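Fotcombe Hand Recordings
Frequently asked questions

What is the project?
Fotcombe collects short recordings of a robotic hand being guided through everyday handling jobs. The recordings are used as examples for a learning system called Sterkus. The work is done in rooms at our Givivby site.

What counts as one example?
One attempt at one job, from the start tone to the stop tone. Most last 18 seconds or less. If you do the same job twice, that is two examples, even if nothing on the table has been moved in between.

How many examples do you need for each job?
We aim for 300. Simple jobs, such as picking up a block and putting it down, are usually closed at 100. The longest set so far is folding a cloth, which stands at 730 and is still open.

Do I need any experience?
No. New operators spend their first session on practice runs, and none of those are kept. After that you work from the task card for the day.

What should I do if I drop something?
Carry on if you can reach it, and mark the attempt as "recovered" afterwards. If it has gone on the floor, stop and mark it as "failed". Please don't delete failed attempts. They are stored separately and we do use them.

Can I do the job in my own way?
Yes, within what the card says. If the card names a grip, use that grip. If it doesn't, vary your approach a little from one attempt to the next. A hundred copies of the same movement are less use to us than a mixed set.

Why do I have to change rooms?
If every example came from the same bench under the same light, the system would tend to rely on that background. Sets are split between rooms, and furniture and belongings stay where they are.

Does the wrist camera have to be level?
No. The camera turns with the wrist, so the view will often be sideways. Do not twist your arm to straighten it. What matters is that the fingers stay in view.

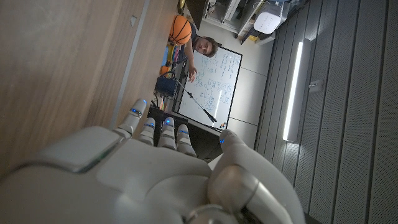 Please also check the lens at the start of each block of attempts. A smear is easy to miss on the small monitor, and we have had to drop whole blocks for it.

Will other people be recorded?
They may be. Anyone who could come into view signs the room form first. If someone who hasn't signed walks in, stop and mark the attempt as "withdraw" – it will be removed the same day.

Who checks the recordings?
Labelling is handled by Stetsiuk. Their notes come back to us on Friday, and any set that needs more attempts goes back on the booking page.

How do I change a booking?
Use the link in your confirmation email. Changes close at 5 pm the day before.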